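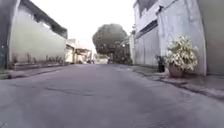
노후 급수관 누수 저감 사업 중간보고
제출처: 론빌(Lornville) 지역기반시설기금
대상 구역: 플랫로(Flatlow) 배수구역
보고 기간: 3월~8월

1. 요약

본 보고서는 플랫로 배수구역의 누수 탐사, 소구역 분할, 노후관 교체 공정의 진행 상황을 정리한 것이다. 보고 기간 말 기준으로 소구역 유량계 설치는 완료되었고, 음향 탐사는 계획 연장의 92%를 마쳤다. 관 교체 공정은 자재 납기 지연으로 당초 일정보다 3주 늦다. 예산 총액의 변경은 요청하지 않으며, 항목 간 전용 1건에 대한 승인을 6항에서 요청한다.

2. 사업 범위 및 기준

대상 관로는 구경 50mm에서 200mm까지의 배수관 및 그에 연결된 급수관이다. 구경 250mm 이상의 송수관은 별도 사업으로 관리되므로 본 보고서의 수치에 포함하지 않는다. 구역 내 등록 급수전은 2,537전이며, 이 중 휴전 상태인 급수전은 야간 최소유량 산정에서 제외하였다.

야간 최소유량은 오전 2시에서 4시 사이 측정값의 이동평균으로 산출한다. 측정 간격은 15분이다. 착수 시점에는 1시간 간격 자료만 확보되어 있었으므로 착수 전후 값을 직접 비교할 때에는 간격 차이에 따른 오차를 감안해야 한다. 보정 절차는 지난 분기 보고서의 부록 나와 동일하다.

3. 공정별 진행 현황

3.1 소구역 분할

구역을 다섯 개의 소구역으로 분할하고 각 유입점에 전자식 유량계를 설치하였다. 경계 밸브의 차단 시험은 4월에 실시하였으며, 최초 시험에서 2번과 3번 소구역 사이 경계 밸브 두 개소의 수밀성이 기준에 미달하였다. 해당 밸브는 5월에 교체 후 재시험을 거쳐 적합 판정을 받았다. 재시험 이전에 수집된 2번, 3번 소구역의 유량 자료는 분석에서 제외하고 원자료만 보관한다.

4번 소구역은 지반고 차이가 커서 감압밸브 후단 압력이 시간대별로 불안정하였다. 설정값을 두 차례 조정한 뒤 주간 변동폭이 허용 범위 이내로 들어왔다. 동절기 수요 패턴에서의 안정성은 아직 검증되지 않았다.

3.2 음향 탐사

탐사는 상관식 탐지기와 접촉식 청음봉을 병용하였다. 교통 소음이 큰 간선 구간은 야간에, 주거지 이면도로는 주간에 수행하였다. 비금속관 구간에서는 감쇠가 커서 센서 간격을 당초 계획보다 좁혔고, 그 결과 단위 연장당 소요 시간이 증가하였다.

보고 기간 중 확정된 누수 지점은 19개소이다. 유형별로는 급수관 분기부의 이음 불량이 가장 많고, 배수관 본관의 종방향 균열과 밸브실 내부 패킹 열화가 그 뒤를 잇는다. 확정 지점은 모두 굴착 확인을 거쳤다. 상관 분석에서 의심 신호가 검출되었으나 굴착 결과 누수가 확인되지 않은 경우는 오탐으로 분류하여 별도 기록하였으며, 대부분 계량기 후단의 수용가 사용 소음에 기인한 것으로 판단된다.
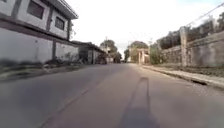 미탐사 구간은 1번 소구역 북측의 비금속관 구간에 집중되어 있다. 이 구간은 소화전 간격이 넓어 센서 부착점이 부족하므로 수중청음기를 소화전 토출구에 연결하는 방식으로 전환할 예정이다. 장비는 확보되어 있고 작업 시 수질 영향에 대한 사전 협의만 남아 있다.

3.3 관 교체

교체 대상은 누수 이력, 매설 연수, 관종, 토양 부식성의 네 항목을 가중 합산하여 80점 이상인 구간으로 선정하였다. 가중치는 착수보고서에 명시한 값을 그대로 적용하였다. 시공사는 시아오(Hsiao)이며, 구간별 작업은 임시 급수관 부설, 단수, 굴착, 관 부설, 수압 시험, 소독, 통수의 순서로 진행한다.

현재까지 3번 소구역의 전 구간과 5번 소구역의 남측 구간에서 통수를 완료하였다. 수압 시험은 모든 완료 구간에서 1회차에 합격하였다. 잔류염소와 탁도는 통수 전 기준을 충족하였다. 노면은 가포장 상태이며, 침하 관찰 기간이 지난 뒤 본포장을 시행한다.

지연의 직접 원인은 구경 150mm 접합부속의 입고 지연이다. 공급사인 제트빌(Zetville)은 잔여 물량을 9월 중 일괄 납품하겠다고 회신하였다. 납품 전까지는 해당 부속이 필요 없는 소구경 급수관 교체를 선행하여 인력과 장비의 유휴를 줄이고 있다.
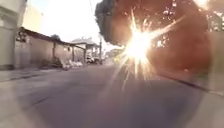 4. 성과 지표

야간 최소유량은 3번 소구역에서 감소 폭이 가장 크다. 이는 관 교체와 누수 복구가 함께 이루어진 결과로, 두 조치의 기여분은 현재 자료로 분리할 수 없다. 1번과 2번 소구역에서는 복구 직후 유량이 감소하였다가 일부 회복되는 경향이 나타났다. 복구로 인한 관망 압력 상승이 잔존 누수량을 증가시켰을 가능성이 있어 압력 기록과 대조 중이다.

단수 관련 민원은 주로 사전 안내 시각과 실제 단수 시각의 차이에 관한 것이었다. 6월부터 안내문에 통수 예정 시각을 범위로 표기하고, 지연 시 문자로 재안내하도록 절차를 변경하였다.

5. 위험 요인

가. 부속 납기가 추가로 지연될 경우 본포장이 동절기 포장 제한 기간에 들어갈 수 있다. 이 경우 가포장 유지관리 비용이 발생한다.

나. 4번 소구역 일부에서 관망도와 실제 매설 위치가 일치하지 않는다. 시험 굴착으로 위치를 확인하고 있으며, 통신관로와의 이격이 부족한 지점은 노선 변경이 필요하다.

다. 3번 유입점 유량계의 통신 두절이 7월에 반복되었다. 안테나 위치 변경 후 재발하지 않았으나 맨홀 침수 시의 동작은 확인하지 못하였다.

6. 승인 요청 사항

비금속관 구간의 탐사 소요 증가에 대응하기 위하여 홍보물 제작비 잔액을 탐사 용역비로 전용하고자 한다. 전용 후에도 각 항목의 집행액은 협약서상 변경 한도 이내이다. 세부 내역은 별첨 예산 대비표의 4행과 11행에 기재하였다.

7. 다음 기간 계획

9월: 잔여 음향 탐사, 접합부속 입고 검수
10월: 4번 소구역 관 교체, 5번 소구역 북측 교체 착수
11월: 완료 구간 본포장, 야간 최소유량 재산정
12월: 동절기 감압밸브 거동 측정, 최종보고서 초안 제출

별첨
1. 예산 대비표
2. 소구역별 야간 최소유량 기록
3. 누수 지점 굴착 확인서
4. 수압 시험 및 수질 검사 성적서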